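December, 10 p.m.

Print this entry | E-mail this entry

Changed the rolling surface today. Until now the die went straight onto the table, and two problems kept coming back. It traveled too far, often off the back edge and into the curtain, and when it ran onto the sheet it pushed the playing piece off its square. Reconstructing a position after that means arguing about it, and I have spent enough evenings on that.

The fix is a steel dish from the kitchen. It is shallow and round, with a flat floor, a raised ring around the floor and a sloped wall up to a rolled rim. I tried the deeper Romeck mixing bowl first. A die thrown into it climbs the wall, comes back, climbs the other side and takes far too long to settle. It also can't be read from a chair. The shallow dish is better on both points. The ring takes most of the sideways speed out of the die and the slope sends the rest back toward the middle.

Cocked dice: still possible, when one edge comes to rest against the ring. The house rule is now written inside the lid of the Dendbridge tin. If the die doesn't sit flat on the floor of the dish, roll again. If it leaves the dish, roll again, regardless of what it shows. Kerttu wanted floor rolls to count when they are sixes. Denied.

Did 300 throws before supper to see whether the rounded corners favor any face. Same hand, same height, result written down each time. No face stood out enough for me to care. The ones came in low in the first half of the run and recovered in the second. I will repeat it after the holidays with a different hand. The tally is in the back of the Virk notebook, starting on page 162.

Noise is the remaining defect. Steel on a bare table rings, and it rings at a pitch that carries to the next room. A felt disk in the floor of the dish would stop it, but felt slows the die and I would have to do the 300 again. A folded cloth under the dish is the other option. It damps the table and leaves the rolling surface alone. Not tested yet.

The sheet is a plain printed page with numbered squares. It was folded in the tin and needed flattening under two volumes of the Nirnwood atlas. The creases were still raised this morning. I considered card, which would lie flat without help, but the printer jams on anything heavy and I don't want to clear the rollers again. If this copy wears out I will print another.

Layout, for next time. Dish to the left and nearer the players. Sheet to the right of it, far enough away that a hand coming off the dish doesn't brush the paper. Red piece upright on the start. Spare pieces stay in the tin. The light from the window side is good enough in the day with the curtain drawn, but the steel reflects in wedges and the floor of the dish can be half bright and half dark. The pips are black and large enough to read anyway.

Played one full game against Kerttu on the new arrangement. She won. No rerolls for leaving the dish and one for a cocked die, which was mine and would have been a five.

To do: cloth under the dish. Copy the rules out in ink. Look for the second die, last seen in the fall.

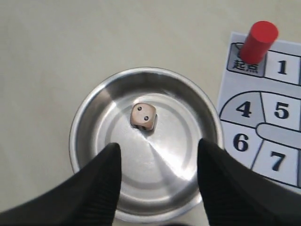

A two in the dish, and the table with the sheet laid out behind the bowl. 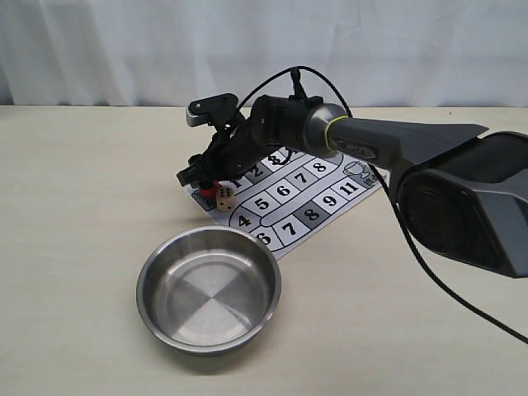
Comments (3)

Kulsoom Usmani
We went through the same thing with a cake tin. Put a cork trivet under it, the flat kind, and the ringing is gone. Cloth slides when somebody throws hard. Did you record the throws in order or only the totals? If you have the order I would like to see how long the ones stayed low.

Kerttu Rantala
A six on the floor is still a six. I want that noted.

Reply from the diarist
In order. I'll copy the column out for you. Noted, and still denied.

Print this entry | E-mail this entry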